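Print this story
E-mail this story

Clornis library to stay open Sundays through the fall

Sun 28 July

The Clornis Public Library will keep its Sunday hours after the summer trial ends, the town council decided this week. The building on Mittal Street will be open from noon to 5 p.m. every Sunday until Thanksgiving, when the council will look at the budget again.

Sunday opening started in June as a test. The library had been closed on Sundays for nine years, after cuts that also ended the Thursday late evening. Residents asked for the day back in a petition last winter, and the council agreed to pay for the summer out of money left over from the roof repair.

Library director Akash Pal told the council that the first Sunday brought in 117 visitors, more than a normal Monday. By the middle of July the number had reached 200, he said, and most of the computers were in use by one o'clock.

"We had people who work six days a week and hadn't been inside in years," Pal said. "Some of them had to get a new card because the old one had expired."

The children's room has been busy as well. Story hour moved from Saturday morning to Sunday at 2 p.m., and a building brick table follows it at 3 p.m. for anyone who wants to stay. Parents do not need to sign up for either one.
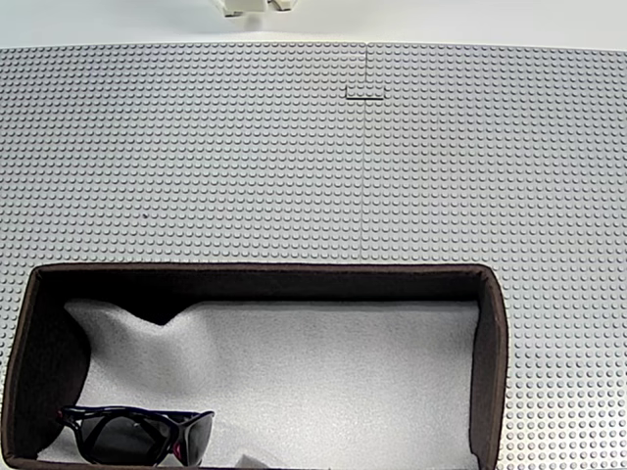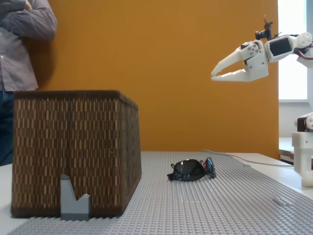

Will the library close on another day to make up for the Sunday hours?
The weekday and Saturday schedule stays the same, and the extra hours will be covered by part-time staff hired for the summer, who have been offered work through November.

Two council members voted against the plan. They said they supported the library but wanted to see the full cost of heating the building on a seventh day before agreeing to anything past September. Pal said he would bring those numbers to the October meeting. The furnace was replaced two years ago and the library does not yet have a winter of Sunday bills to go by.

Parking was the other question. The lot behind the building has 26 spaces and is shared with Flollby Hardware, which is also open on Sundays. The store has asked that library visitors use the side nearest the book drop and leave the spaces by the loading door free. Signs will go up next month. Street parking on Mittal is free on Sundays, but the limit is 60 minutes - the same as on other days.

The bus from Surkuvura does not run on Sundays, and several people who live out that way asked the council whether it could. The town has no say over the route, the council said, but it will send a letter to the county before the next timetable is printed.

Meeting rooms can be booked on Sundays starting the week after Labor Day. Groups based in town pay nothing, and others pay the usual fee. Requests can be made at the front desk or by phone. The small room upstairs is not available until the new carpet is down.

Books due on a Sunday will now be counted late if they come back on Monday. During the trial the library let those go - the computer system still treated Sunday as a closed day. The change takes effect after Labor Day, and a reminder will be printed on checkout slips until then.

Print this story
E-mail this story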